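3.2 Storage habits and package labeling

Households in the Horkeck sample kept dry goods in three kinds of places: closed cabinets, open shelves, and the counter itself. Of the 463 households that returned the first questionnaire, 309 completed the follow-up in September, and the results in this section are limited to that group. Participants were asked where they kept rice, flour, tea, and breakfast cereal, and whether they had looked at the date on each package in the past week.

Those who stored cereal on the counter were more likely to report having read the date than those who kept it behind a door. The difference was smaller for flour, which many households moved into another container soon after purchase. Once this was done, the printed date was usually lost. Voyle and Parri found the same pattern in their earlier pilot in Maddocks, although their questionnaire did not separate flour from sugar.

Label position also mattered. Several participants wrote that they turned packages sideways to fit a shelf, so that the label no longer faced them.
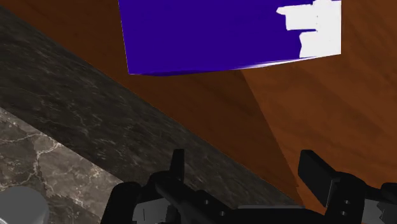

Figure 4. Blue box with a white label patch at upper right, against wood-grain surfaces (computer rendering).

We coded written comments into eight groups. Two coders, Galang and Owen, worked separately and settled disagreements by discussion. The largest group concerned reaching and lifting, followed by comments on small print. Price was seldom mentioned, even though the questionnaire had an item on it directly before the comment box.

3.3 Counter use during the day

The second part of the follow-up asked what stayed on the counter between meals. Mugs, kettles, and bread were the most frequent answers. Participants living alone tended to leave a mug out and use it again, while larger households cleared the counter after breakfast. 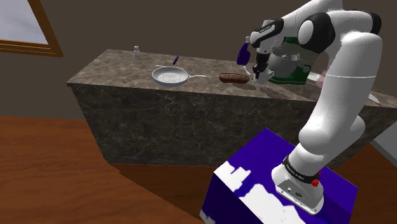

Reading time: 8 min

Counter length was recorded in whole feet by the participants themselves, and we did not check these measurements. Owners of long counters did not keep more food on them. They did keep more dishes there, and they more often described one end as the place where mail and keys were left. Elis Parry has suggested that this end is usually the one nearest the door. Our questionnaire has no item on door position, so we could not test this.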